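4.2 What changed for the housekeeping staff

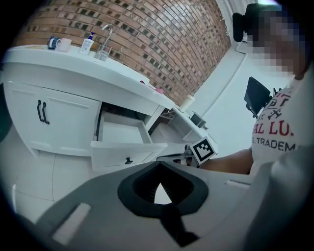
When we first sat down with the housekeeping team at Villalba, we expected most of the talk to be about speed, and we were a little surprised – pleasantly so – that it was mostly about drawers. Lorena Aravena, who had cleaned guest bathrooms there for 7 years, told us that opening and checking every vanity drawer was the part of the job her wrists complained about, and also the part where she found the things guests leave behind. She was glad to hand over the first and quite unwilling to give up the second.

Much of our training data therefore comes from bathroom work done with hand-held grippers (Fig. 3), with cups, pump bottles and the like left standing on the counter, as people do leave them. Over two months the staff helped us collect 300 recordings, and their remarks along the way shaped the Kalta routine more than our own plans did. They asked, for instance, that a drawer be left open until a person had looked inside, and we kept that rule.

Of the 42 employees we interviewed, many described their day as more broken up than before, with more walking between rooms and less bending. We come back to this in Section 5.

Figure 3. Work at a bathroom vanity with the drawer open and a hand-held gripper in use.

Related items
Navarrete and Ojeda: Shift planning after Kalta
Urrutia: Notes from the Grovach laundry
Last updated: September 2021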